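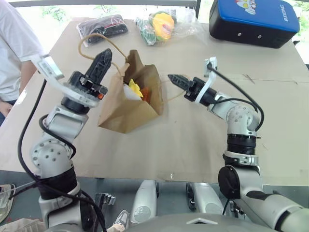

New in translation: "The Salt Clerk" by Sigita Lepik, with a short extract and a giveaway

Readers of this newsletter maybe remember that in June I wrote a few lines about a novel which I was reading very slowly, with a dictionary on my knees. The novel has now an English edition, and I am happy that I can finally recommend it to people who don't want to use a dictionary. It is "The Salt Clerk" by Sigita Lepik, the first volume of the Stetuvum books, and it comes out from Tramilance on 19/10/2024 in paperback and as an e-book.

Stetuvum is a harbor city where the sea went away. It did not dry up in one day. It moved back a little every year, and the city followed it with longer and longer piers, until the piers became streets and the people forgot that they live above a sea floor. Brostetti is a clerk of the Salt Office. His work is to weigh the salt which the families bring as tax, and to write the weight in a book. He has done this work for 14 years and he is good at it. Then one morning the same sack weighs less on his scale than on the scale of his neighbor, and he understands that one of the two scales is remembering water.

I know how this sounds! But Lepik is very serious about her idea, and after the second chapter I stopped asking questions. In her world salt keeps memory. Who eats the salt of a dead person's house can remember some small things from that house, for example a song or the way to a door. The Salt Office collects all of this in its cellars and the citizens believe it is only a tax. Brostetti is not a hero and he doesn't want to become one. For a big part of the book he tries to correct his scale, and I liked him very much for it.

A short extract, from chapter two:

"The sack was from the Stöckli house, and the Stöckli house was always late. Brostetti put it on the plate and waited for the needle. He did not like to be watched while he waited, so the girl who had carried it looked politely at the ceiling.
'Is it enough?' she asked.
'It is less than last year.'
'My grandmother was alive last year,' the girl said. 'She cried more.'
He wrote the number. Then he looked at the needle again, and it had moved. He had not touched the plate. Under the floor, very far down, something rolled over a stone and rolled back."

The girl is the other main person of the book, and from this place the chapters change between her and the clerk. Her chapters are shorter and in the present tense. At the beginning this disturbed me a little, but later I waited for them. She steals, she lies to everybody, and she is the only one who has been at the end of the longest pier.

What I liked less: the middle part, in the cellars, is too long. There are many names of officials, and some of them appear one time and never again. Also the map in the front shows two gates which are not mentioned in the text, so probably they belong to the next volume. The translation reads well for me, but I am not the best judge of it. A friend who has English as her first language said that the dialogues sound natural and the weather sometimes doesn't.

If you like slow fantasy with a city in the center and almost no fighting, I think you will enjoy it. There is one death which is described quite closely, in chapter 10, and the book is for adults or older teenagers. The story of the scale is finished at the end, but the story of the sea is not. The second volume is already written and the publisher plans it for next year.

Giveaway

Tramilance gives us 2 paperback copies for readers of the newsletter. To take part, answer to this e-mail and write one sentence about an invented city from a book which you would like to visit, or which you would never visit. Please write also in which country you live. The publisher sends the books everywhere, but customs costs are paid by the person who receives the package. One entry for each person. I will draw the names before the next issue and write to the winners directly, and I would like to print some of the answers, so tell me if you don't want that yours is printed.

The next issue has the letters that didn't fit in this one, and my review of the lighthouse anthology, which I promised already two times.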